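Home » Workroom » Small Skills » Kits & Practice Gear
Projects | Storage | Sewing Corner | Kitchen | Ask Me

Filed under: Table-Top Hobbies, Looking After Your Stuff

Getting the Most Out of a Suture Practice Pad (and Keeping It Off the Good Table)

18th July – by Kazimiera Gajewski

So my niece started her vet tech program in April and moved into our back bedroom with two suitcases, a very elderly cat and a suture practice kit. Within a week the kit had taken over my sewing table. Within two weeks I had bought one of my own, because I can't sit next to someone doing a thing with a needle and not want a go!

I've sewn since I was little – curtains, quilts, a truly awful bridesmaid dress – and I figured I'd be a natural. I was not. The needle is bent, you don't hold it in your fingers, and the fabric (well, the pad) has opinions. But I've been at it most evenings since then and I've picked up a lot of little habits that make it easier, tidier and cheaper. None of this is medical advice, please. I'm a lady with a hobby table. If you're a student, do it the way your instructor says and just borrow my tips for the washing up.

Setting up the table

First thing, put something under the pad. They're heavier than they look but they slide all over a varnished table when you tug. I tried a dish towel, which bunched up, and then a piece of that rubbery shelf liner, which was perfect. Cut it an inch bigger than the pad all the way around.

Second thing, a tray. I use an old Elska baking sheet with a rim, the one that went wavy in the oven. Everything lives inside the rim: pad, needle, tools, thread, scissors. If you drop a needle it pings onto metal and you hear it. Before the tray I spent a whole evening on my hands and knees with a flashlight and a fridge magnet, and the cat supervising from the radiator.

Light matters more than I expected. Black thread on a pale pad shows up beautifully, but the pads have a bit of shine and an overhead bulb gives you a glare spot right where you're working. I moved my lamp down low and off to the left and that fixed it. If you're left-handed, swap it over.

Hold the needle with the tool

This was the hardest one for a home sewist. My fingers wanted that needle so badly. You grip it in the jaws of the needle driver, out past the middle of the curve toward the thread end, and you leave the pointy part free. Grip too near the point and there isn't enough needle to come out the other side. Grip right at the thread end and it bends or swivels on you.

Then you go in with the point straight down to the pad, or as near as you can get it, and roll your wrist. Let the curve do the traveling. I kept pushing it forward like I was hemming pants, and all that did was drag the edge of the slit along with it.

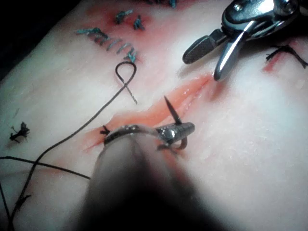
My niece's trick for the wrist roll was to have me practice turning a doorknob, with nothing in my hand at all, while we waited for the kettle. It felt ridiculous and it worked a treat.

The second tool, the grasper or forceps or whatever your kit calls it, goes in the other hand. You use it to lift the edge of the cut a little and then to catch the needle when it comes through. Be gentle. The pads are soft and if you pinch hard with the toothed kind you leave dents, and after enough dents the edge starts to crumble. I ruined the first slit on my first pad that way, and it was the nice long one too.

Thread, thread, thread

Oh, the thread. It loops, it crosses over itself, it gets under your elbow. Here's what helps me:

Pull through slowly and watch the tail. Leave yourself a couple of inches on the short side and stop there. I have pulled the whole lot clean through more times than I'd like to admit.

Lay the long end out to one side before you start the knot, and always the same side. If you see a little loop forming, stop and flatten it before you pull. Once a loop has snugged down into a real knot in the wrong place you may as well snip it and start over.

If the thread is springy straight out of the packet, draw it between your fingers a few times, needle end parked safely in the driver. It relaxes. Same as you'd do with cheap embroidery floss.

And don't use the proper stuff for everything! I get through a lot of knots, and for plain knot tying I use ordinary black upholstery thread from the sewing box, tied around the handle of a drawer. The spool I'm on is 157 yards and I've barely made a dent. I save the real sutures for the pad.

Getting more life out of the pad

My pad is a Nellance, the plain sort, and I paid 29 dollars for it. My niece has a Kikimeck that came with her kit. I can't say I notice much difference, though hers has a slightly stiffer top layer and mine is a bit stretchier. Either way you don't want to be replacing them every month, so:

Start at one end of a slit and work along, and next time begin from the other end. If you always start in the middle, the middle wears out first and the ends stay brand new.

Put your stitches in slightly different spots each time. The old holes are very tempting because the needle slides right in, but you don't learn anything from them and they tear.

Snip stitches out on one side of the knot and pull from the other. Don't yank. I use little curved nail scissors kept only for this, with a dab of red polish on the handle so they don't wander off to the bathroom.

Don't make new cuts until you've used up the ones you have. I know it's fun. I had three slits too many before I'd finished with the first, and they were all so close together that the strips between them wobbled.

Cleaning and putting away

Lint is the enemy. The surface gets a touch tacky and picks up every bit of fluff in the house, plus cat. I wipe mine with lukewarm water and one drop of dish soap on a soft cloth, then pat it and leave it on the drying rack overnight. No scrubby sponges. When it's properly dry I dust on a tiny bit of cornstarch with an old makeup brush and tap off the extra, and the tackiness goes away.

Don't store it on newspaper or in a printed bag. Ask me how I know! My first one has part of a grocery coupon on its underside for good. Plain parchment paper is fine. Keep it flat, too – I stood mine on edge behind the sewing machine and it slumped into a banana, and it took days under a cookbook to come right.

The tools get wiped down and dried at the joint. That's where they go stiff. I open the jaws to 90 degrees, give the hinge one small drop of sewing machine oil, work it a few times and wipe off whatever comes out. The ridges in the jaws collect little crumbs of pad, and a dry toothbrush gets those.

Needles go in a jar with a screw lid, never a pincushion. They're curved, they're sharp, and they work their way down into the stuffing where you find them later with your thumb. Mine's an old Ristić pickle jar, label half off, with a slot punched in the lid. It lives on the high shelf away from the cat and the small visitors. Check with your pharmacy or your town about where to take a full one. Ours had a drop box I'd walked past for years.

Oh, and thread scraps. Pick them up every single time, off the table and off the floor, if you have a pet. A cat who swallows thread is a trip to the emergency vet, and my niece will tell you that with a very stern face. I keep a strip of masking tape stuck to the edge of the tray, sticky side up, and press the snips onto it as I go. At the end I fold it over and into the trash it goes.

I'm on to mattress stitches now, which are giving me fits. If anyone has a good way to keep the spacing even on the way back, leave me a note, and please tell me whether you mark the pad first and what kind of pen washes off.

Tagged: hobby table, thread, tool care, small storage

Previous: Untangling a Drawer of Ribbon | Next: Five Uses for a Wavy Baking Sheet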